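Budget pour un poste à deux bras : le devis tient-il la route ?

Kiri Sheehan
Bonjour, on nous propose chez Nartey un poste à deux bras avec pinces, pour de la manipulation de gobelets et de petits flacons. Le commercial de Conmont annonce 300 cycles par jour et un retour sur investissement en 30 mois. J'ai du mal à y croire. Qu'est-ce que je dois prévoir en plus du devis ?

Eetu Ikonen
Demandez avec quoi les 300 cycles ont été mesurés. Un gobelet vide et un gobelet à moitié plein, ça ne se saisit pas pareil, surtout en plastique souple. Chez nous, à Gorport, l'intégration a pris 53 jours, et les câbles des caméras de poignet ont été remplacés deux fois – rien de tout ça n'était chiffré. Exigez un essai avec vos gobelets, votre liquide, votre table.

Selorm Owusu
nous on a pris un seul bras et ça suffit, le deuxième c'est pour faire joli en démo

Celina Krawczyk
Pas d'accord avec Selorm : si une pince doit tenir le gobelet pendant que l'autre travaille au bord, il en faut bien deux. Par contre, les 30 mois, je n'y crois pas non plus. Comptez presque 2 mois de réglages et un jeu de doigts de rechange par bras.

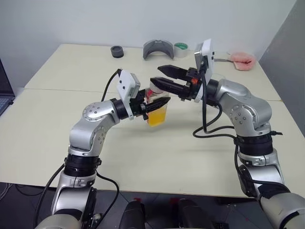 Et faites écrire dans le contrat qui paie le nettoyage quand ça déborde.

Sujets proches
Pinces parallèles : neuf ou occasion ?
Contrat de maintenance Tramen, vos avis
Quelle table pour deux bras ?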